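Hard water and limescale, a short thread. We moved to Plasness in November and the kettle was furred within a fortnight, so I started keeping notes.

Hardness is quoted as mg/l of calcium carbonate. The supplier's figure for our postcode is 283. Anything over 200 is usually called hard. My old flat in Dustport was soft enough that I never descaled anything.

Test strips are cheap but coarse. They give you a colour band, so you learn "hard" or "very hard" and little else. A drop-count titration kit is better. Mine agreed with the supplier to within one drop.

Scale forms when hard water is heated. Bicarbonate breaks down, carbonate comes out of solution and sticks to the hottest surface it can find. That means the kettle element first, then the hot water cylinder. Cold pipes are mostly fine.

Citric acid is enough for a kettle. Two tablespoons to a litre, warm, leave for half an hour, rinse twice. Vinegar also works but the kitchen smells of it until the next day.

Quote for a Bowen softener, fitted: £1,057. Second quote, for a smaller unit and no drinking water bypass: £495. I would not skip the bypass - you want one unsoftened tap.
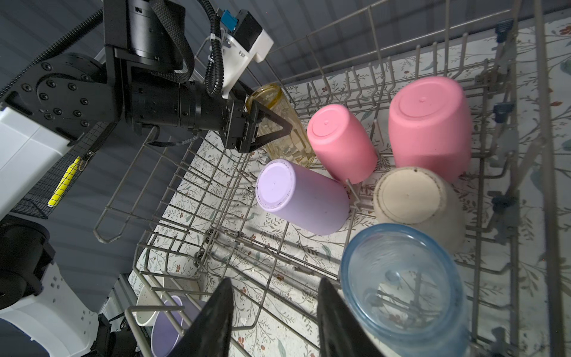 Dishwasher settings are the part most people leave alone. The salt setting should match your hardness figure, and ours had been left on 3, too low for this water by the table in the manual. Film shows up worst on glass with any texture to it. A ribbed tumbler like the amber one in the upper rack has far more edges for deposits to sit in than a plain one, so I use that sort as the check after changing the setting.

If the film comes off with a wipe of citric acid, it is scale. If it does not, the glass is probably etched and no setting will bring it back. Eluned Cadwaladr asked whether all-in-one tablets replace the salt. At our hardness, no - fill the salt as well.

Next job is the shower head.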